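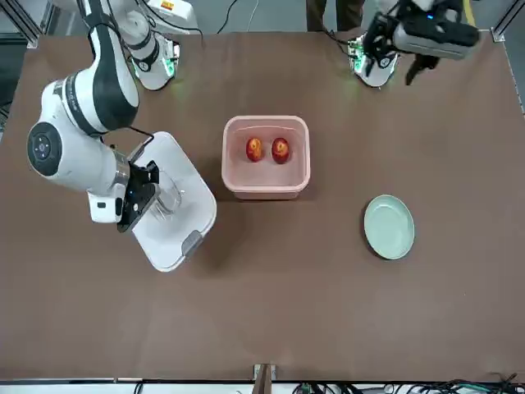 A wedding begins at the parking lot, according to Thibault Lecomte, and the guests who waited too long there will remember the waiting more than the music. He repeated it in every planning meeting at Rutholm, and the students of this book should keep it in mind while they read the chapter.

Chapter 6
Moving Guests Between Two Venues

In Chapter 5 we looked at the hire of one vehicle for one small party. Now we take a bigger task. The ceremony is in one place, the dinner is in another, and the guests can't be asked to drive. The planner must hire shuttle buses and write a timetable for them. 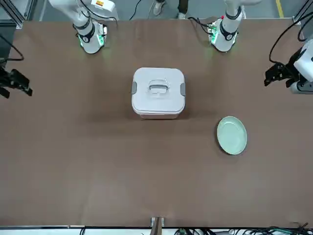 The first thing to establish is the length of one full loop. A loop includes the loading, the drive, the unloading and the empty drive back. Beginners often write down only the drive, and the whole timetable is then wrong from the second departure. Older guests need more time at the steps, and a driver who doesn't know the entrance may lose several minutes on his first arrival.

Let us take the Dasance wedding, to which we will return in all sections of this chapter. There are 288 guests. The hire company, Skultov, offers small buses with 23 seats each. A simple division shows that 13 bus loads are necessary, and the last one will be only partly full. If one bus leaves every 15 minutes, the last guests depart three hours after the first ones – much too late for a dinner.
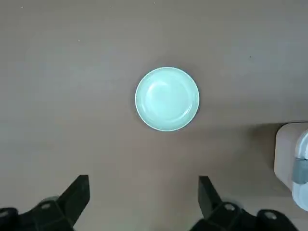
Figure 6.1 A round, pale green plate on a brown tabletop.

The planner has then two choices. She can hire more buses, so that several leave together, or she can ask for full-size coaches and check whether they are able to turn at the dinner venue. The budget for transport in our case is 4000 dollars, and both choices must fit in it.
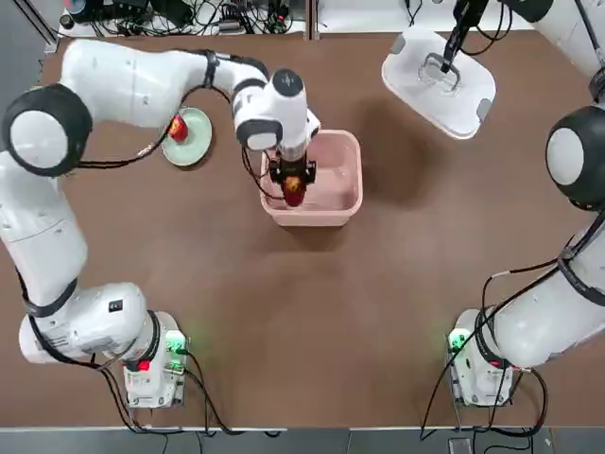
The return journey follows different rules. After the ceremony everybody wishes to leave at once, but after the dinner people go home in small groups. For this reason a contract should state the waiting time separately from the driving time. In Section 6.3 we compare two quotes, one from Skultov and one from D'Amico, and we will see that the lower price doesn't cover the waiting after midnight.

Key terms in this chapter: loop time, bus load, waiting charge, last departure.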